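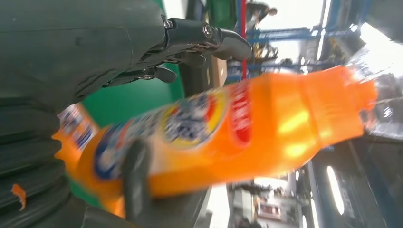 Why Do We Say Orange?

Do you know which came first, the colour orange or the fruit orange? Many children think the colour was first. In English it was the fruit!

A very long time ago, people in England had no special word for this colour. They looked at a fox or a fire and called it red. Sometimes they said "yellow-red", but in their old language. This is why we still say that a robin has a red breast, and that some people have red hair. Look at a picture of a European robin and you will see that its breast is quite orange. The bird got its name before the colour did.

The fruit made a long journey. Oranges first grew in Asia, and traders carried them to the west little by little. The word travelled too. In the old Sanskrit language of India it was naranga. In Persian it became narang, and in Spanish it is naranja. Say these words aloud, slowly. Can you hear that they are cousins?

On the way to English, the letter N at the beginning got lost. A similar thing happened with other English words. People used to say "a napron", and after many years of speaking quickly it became "an apron". Try it yourself with a friend - say "a napron" ten times and your friend will not know where the N belongs.

When the fruit was well known in England, people began to use its name for the colour. This was around 400 years after the first English people had tasted - no, I must be careful here. Historians do not agree when the first one was tasted. But we know that in the 1500s the word was already used for the colour of cloth.

How to make orange

If you have paints, you need only red and yellow. Put the yellow on your plate first, then add a very small drop of red and mix. Red is strong, so go slowly. With more red you get the colour of a ripe persimmon, and with more yellow you get the colour of an apricot. If you add a little blue, the orange will turn brown. Brown is really a dark kind of orange, and my pupils never believe me until they try.

Where do you find it in nature?

Carrots, pumpkins and mangoes are orange from a substance called carotene. Autumn leaves often have it too. It is in the leaf all summer, but the green covers it. When the green goes away, the orange can be seen.

Words to remember

Carotene - a natural substance which gives carrots their colour.
Trader - a person who buys and sells things, often from far away.

Written by Oksana Tkachenko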